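The Clearance Rule

Rule 80 said that the fingers of the gripper shall be open and evenly spaced about the object before closing. Thoa Quan had read it so many times that she had stopped seeing the words. What she saw now was the box beside it, which somebody at Pusemier had ticked.

"They ticked all of them," she said.

Ewan Fairweather didn't look up. He was eating crackers over his keyboard. "That's what you want, isn't it? Compliance."

"I want to know who looked."

"The checker looked."

The checker was a script. Tâm Cù had written it in April, in a hurry, so that the Grasville office could approve a customer's simulated runs without a person sitting through each one. It had passed 1,341 runs from Pusemier before lunch. Thoa had nothing against scripts. She had something against a script that had never once said no.

She walked down the hall to Tâm's desk. He had two monitors, and on both of them was the standard, open at different pages.

"How does it test Rule 80?" she asked.

"It reads the gripper width. If the width is over the limit, the fingers are open."

"And evenly spaced?"

Tâm scrolled for a while. He was a careful man and he did not like to answer from memory. "It reads the gripper width," he said again, more slowly.

"So it tests half the sentence."

"The other half was going in the next version. Thảo said the word 'evenly' needed a number first."

There were two Thảos, and each of them turned out to think he meant the other one. Thảo Âu ran the standards group and said that numbers were for the test team. Thảo Đoàn ran the test team and said she could not test to a number that wasn't in the standard. They had both written this down, politely, in the same comment thread. The last comment had a thumbs-up on it.

"You could just pass it," Ewan said when she came back. "It's a simulation. Nothing gets knocked over."

"Things get knocked over in Grultus all the time."

"You know what I mean."

She did, and it was the part that bothered her. A rule that only had to hold when something might break was a rule people would learn to read that way. Her old boss, Trương, used to stand behind the new hires and make them read each line of a procedure aloud, then ask what they would have to see to call it true. Half the lines didn't survive. He was not popular, and after he left, the procedures got longer.

She asked Thảo Đoàn for a handful of stills out of the approved runs, picked blind. Thảo sent them within the hour with a note that said only, "Before you get excited, the width is fine."

Thoa did not get excited. She put a blank report on the left side of her screen and typed the date, Jun 8, 2023, and under it the words of Rule 80, copied straight from the standard. Then she left a gap and sat there with her hands off the keys.

"What are you going to put?" Ewan asked.

"What I see."

"And if they say the arm was still lining up?"

"Then they can tell me where the rule says when to look."

Evenly spaced was the claim, and she read it aloud the way Trương would have, quietly, so that Ewan could pretend not to hear. She opened the first still. A marker stood upright on the wood, black cap on top, white barrel below, with a dark fingertip to either side of it. Wide apart, yes – she would give the checker that. But the left tip was close to the barrel and the right one was far out over bare table, and she didn't need a number to say so. She typed two lines in the gap, attached the still, and unticked the box.
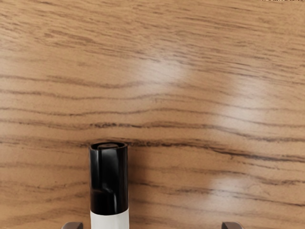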